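Flernlow: a chore word list

Version notes, what's in the files, how to use it, and a few grumbles from me

Hi! Flernlow is a table of the words people use for household chores and the stuff they do them with. It started when my neighbor Manju Rajput asked me to "pass the tidy" and I stood in her kitchen with no clue what she wanted (it was the sponge holder). I wrote that one down, then a few more, and then I was bothering everybody I met about what they call the drawer with the batteries in it.

There are 2,000 rows now. Each row is one word or phrase from one person, for one thing or one chore. The words came from 80 people, most of them English speakers, with a good number who grew up with Turkish or Hindi at home and mix freely. I kept the mixed ones. They're my favorites!

What's in the folder

words.csv is the main table
people.csv has one line per person, with an age band and where they grew up, no names
things.csv is the list of objects and chores I asked about
notes.txt is everything that didn't fit, and it's a mess, sorry

Columns in words.csv

thing_id: matches things.csv
person_id: matches people.csv
word: spelled the way the person spelled it, or my best try if they said it out loud
lang: my guess, two letters, "mx" when it's a mix
sure: y or n, whether the person used the word without stopping to think
comment: free text, often blank, sometimes very long
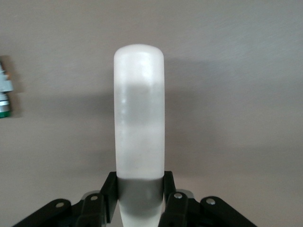
The "sure" column needs a bit of care. I only started filling it in partway through, so the early rows are all blank, and blank doesn't mean n. Rizwan Minhas tried to sort the whole table by it and got a very strange picture of how confident people are about mops. If you want to use that column, drop the blanks first.

Spelling is another one. I left it alone. You'll see dustpan, dust pan, dust-pan and one "duspan" that I'm pretty sure is a typo but the person stood by it. If you need them merged, there's a column called base in things.csv that gives you my plain name for each thing, and you can join on that.

How I asked

For objects I pointed or described, and tried hard not to say the word myself first. For chores I'd say something like "what do you call it when you clean up crumbs after breakfast?" and just wrote down the answer. Sweeping got the widest spread of anything in the list. Some people sweep, some brush, some "do the floor," and there's a whole camp that says "sweep up" for a table and "sweep" only for a floor. Tülin Başaran gave me a long and very patient talk on the Turkish side of this, and most of the good comments in those rows come from her.

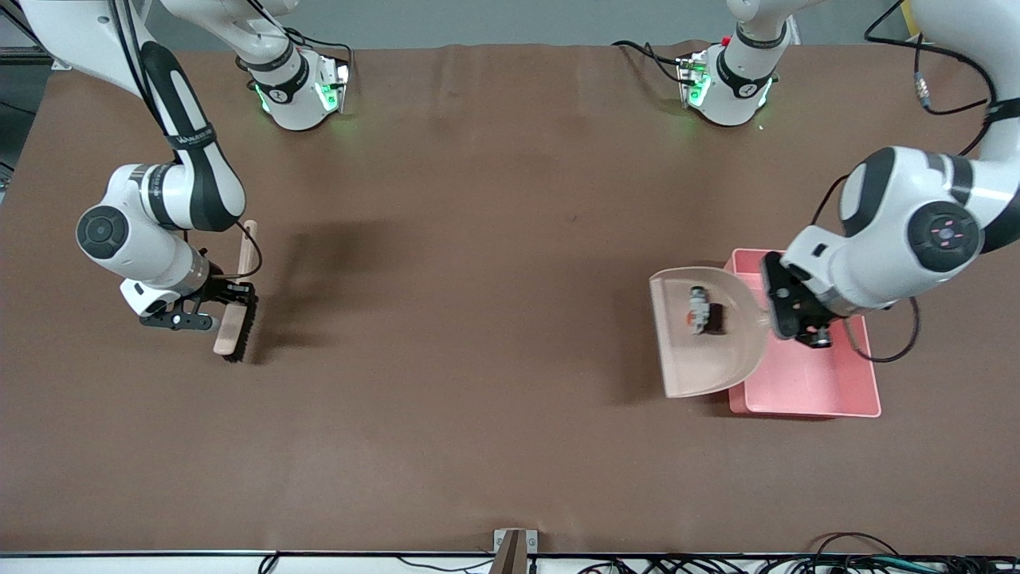 Brush, dustpan and pink tray on a brown mat.

The set with the brush is listed in things.csv under small tools, and the answers go all over the place: hand brush, little broom, pan and brush, crumb brush, "the set." A few people have one name for the pair and no name at all for the brush by itself. I put those in as blank words with a comment, so please don't delete the blank rows thinking they're junk.

Known problems

Too many of the people are friends of friends. The laundry section is thin, with only 20 things in it, and I skipped ironing completely (I don't iron, I forgot it existed). Müzeyyen Kurtuluş found 4 doubled rows in the kitchen part and I've fixed those, but I'd bet there are more. The age bands are wide on purpose, please don't ask me for exact ages.

Using it

Help yourself, for class, for a quiz night, for anything. If you publish something with it, say it came from Flernlow and drop me a line, I'd love to read it. Ximena Meléndez turned the kitchen rows into a bingo card, and a copy is in the extras folder.

Changes

May 17, 2021: added the base column, fixed the doubled rows, moved the long comments into notes.txt
March: first version I let anyone else see

Still to do: ironing, garden tools, and whatever people call the chair that clothes pile up on.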